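# Walk-round: white frame on the black sheet, Drenent workshop

Friday, September 20, 2019. Checked by Inese Grigaitė, pencil in hand, tea out of reach as per the rules.
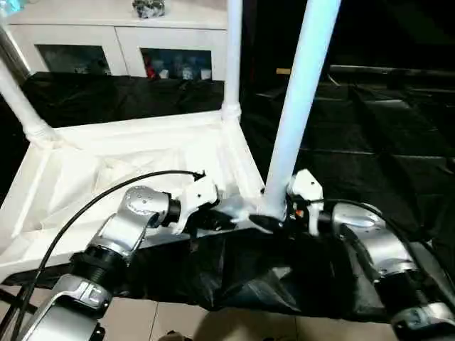

Horațiu Buzatu wants it noted that he asked for the sheet to be taped down in June, and that he'll go on asking until one of us goes over on it. Noted, Horațiu. See item 1.

## Floor and sheet

- [ ] **1. Sheet flat and taped.** Fail. It's crumpled, it sags, and it's as shiny as a wet seal. Tape is in the Coman drawer, under everything else in the Coman drawer.
- [x] **2. Sheet free of tears.** None found on the bits I could get at. The folds keep their secrets until item 1 is done.
- [x] **3. Walkway clear, door to bench.** Pass. Somebody has moved the Kamalport crates. I don't know where to and have decided not to look.

## Frame

- [x] **4. Diagonal braces in place.** Pass. Pushed each one with a thumb, no movement.
- [ ] **5. Wrapped joints sound.** Mostly. The one on the left corner is tidy enough, but I'd like it done again before the frame goes to Moduvstead. "It's held so far" has been crossed out of the comments box. Please stop writing it.
- [x] **6. Tall pole seated in its bracket.** Pass. Doesn't twist by hand.
- [ ] **7. Pole tips capped.** The tall one I can't see the top of. The thin one I can't say. Eye height for me, chin height for Horațiu, so we both have an interest.
- [x] **8. Draped material clear of the joints.** Pass, after some tucking. It will untuck.

## Cables

- [x] **9. Connectors pushed home.** Pass.
- [ ] **10. Slack kept off the floor.** Fine while everything stays put. Needs a second clip before anyone swings a pole about.

## Paperwork

- [x] **11. Load label filled in.** It says 200, with no unit. I have added "g per panel" from the drawing.
- [ ] **12. Job number matches the drawing.** Label says 1,033, drawing says 3,088. One of these is a different job. Drenent office to say which.

**Result:** not signed off. Do 1, 5, 7, 10 and 12, then fetch me. Recheck takes 3 minutes if the tape is already down, and a good deal longer if I have to find the drawer key.

I.G.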